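# Tabletop Sort – lost-and-found edition

Last touched October 15, 2019 by Kgomotso Makhubela. Second release, same folder layout as the first.

Welcome! This folder is all about small everyday things on a table: shoes in bags, balls, bricks, folded clothes, the odds and ends that pile up in any shared building. We started it in January as a sorting list for the lost-property shelf at Raletia, our community workshop, and it grew into a proper collection because the objects are so much fun to work with. A tennis ball and a sneaker have almost nothing in common except that both end up under a bench.

## What's inside

- 232 object records, one line each in `objects.csv`
- more than 500 notes on how the objects were laid out, in `layouts/`
- a short word list in `terms.md`, so that everybody uses the same names
- 2 sample pictures, both in this README

Every record has a name, a main color, a rough shape, a material if we're sure of it, and a wrapping field. The wrapping field is the newest and I'm very pleased with it. In the first release we wrote "shoe" for a bare shoe and "shoe" for a shoe in a plastic bag, and those are really two different things to pick up, stack or put on a shelf. The bag slides, it crinkles, it sticks out well past the toe – so now it gets its own column.

## How a layout works

We put a handful of things in a loose row at the back of the table and leave the front open for sorting. No measuring, no grid. The row should look like somebody set things down while talking to somebody else (usually true). Bagged and unbagged things are mixed on purpose, and so are the colors.

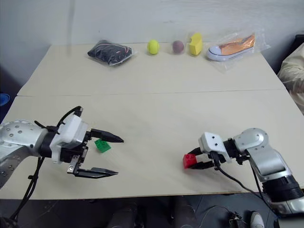
The names in `terms.md` are meant to be plain. We write "ball, tennis" and "ball, other," and leave it at that unless there's a good reason to say more. Anything with a toe cap goes under "shoe, canvas" or "shoe, other." Folded fabric in a clear bag is "folded item, bagged," even if you're dying to open it and find out if it's a shirt. Please don't open it! Half the charm of the bagged group is that you have to describe it from the outside.

Shapes were harder. Swanepoel is our box of blocks and oddments (named after the street where we got the box), and a good part of it doesn't fit any neat word. We settled on "block-like" for anything that stands up on a flat base and has at least one squared part, notches and curves allowed.

## Bricks

The toy bricks have their own group and they're my favorite part of the whole set. They're bright, they come in clear colors, and you can lay the same brick down in several ways and get a different record every time. We log them as `flat`, `upright` or `on side`. Upright is the one to practice: a brick on its narrow end is easy to knock over, so grip it by opposite faces and keep your sleeve out of the way.

Studs are noted only if you can see them. If two show and the rest are hidden, write `studs_visible: 2` and don't guess at the total.
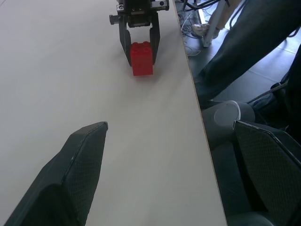

*Red brick, upright, held at its left and right sides. Two studs visible.*

## Sample record

```
name: brick, toy
color: red
shape: block
material: plastic
wrapping: none
pose: upright
studs_visible: 2
group: bricks
```

## Folders

- `didoten/` – balls, blocks and bricks
- `cistura/` – shoes and folded items, bagged and unbagged
- `layouts/` – row notes, one text file per table setup
- `terms.md` – the word list

Didoten and Cistura are the names of our two storage crates. I thought about renaming the folders to something sensible, but we all know them by the crates now.

## Known gaps

- 51 records still have an empty material field. If you aren't sure, leave it empty.
- Purple, maroon and dark red get mixed up a lot. The word list has a note on this and it needs a better one.
- Shoes are mostly logged as singles. A pair in one bag counts as one record, with `pair: yes`.
- Clear bags with writing on them should have the writing copied into `notes`, exactly as printed. Older records skip this.

## Adding to it

New objects are very welcome, especially soft ones – we're short on hats and gloves. Copy the sample record, fill in what you know, and put the object back in the crate that matches its folder. If your thing needs a new word, add it to `terms.md` in the same change and send it to Kgomotso to look over.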